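Questions remain over horse transport checks at Flerkden

A livestock haulier that moves horses through the Flerkden holding yard says it has put right the faults found there last spring. The paperwork it has released so far makes that hard to judge.

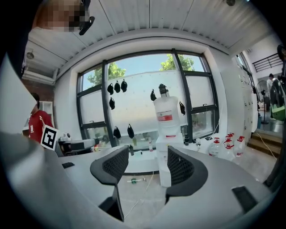
By our animal welfare correspondent
Filed under: Transport, Horses

Gaillard, the firm that runs the yard, told local councillors in October that every horse leaving for the port at Trerum is now checked for fitness before loading. It also said that water is offered at each stop and that no lorry sets off overloaded. These are welcome promises. They are also the same promises the firm made two years ago, almost word for word.

The yard has space for 300 horses and was holding 200 on the morning of the last council visit. Officials were given notice of that visit, and they left before the afternoon loading began. Their report runs to 5 pages, most of it about drainage and the state of the access road. The condition of the animals gets a single paragraph, which says that those seen were 'generally bright' and gives no figure for how many were looked at closely.

Campaigners had asked for the loading records. They received a summary sheet with the departure times filled in and the arrival times left blank. Gaillard says the arrival times are kept by the port agent at Trerum. The agent says they are kept by the haulier. Until one of them produces the log, there is no way of telling how long the horses spend on board, or whether the rest stop at Olen is being used at all. 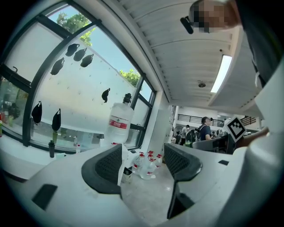

The Olen stop matters because it is the only place on the route with pens and a proper ramp. Drivers are meant to unload there if the crossing is delayed. Residents who live opposite say lorries do pull in, but that the ramp often stays up and the engines keep running – hardly the sign of a long rest. Gaillard disputes this and says its drivers follow the rules. It has not said how many times horses were unloaded at Olen this year.

The firm likes to mention that there has been a horse market at Flerkden since 1801, and the date appears again in its letter to the council. It is hard to see what bearing this has on ventilation in a modern trailer.

Councillors have now agreed to ask for unannounced visits, with a vet present at loading. The yard's licence allows for this already, so the request should not need much discussion – yet no timetable has been set, and the council could not say which department would pay the vet.

Gaillard was asked whether it would publish its arrival times in full. It said it was 'considering the best format'.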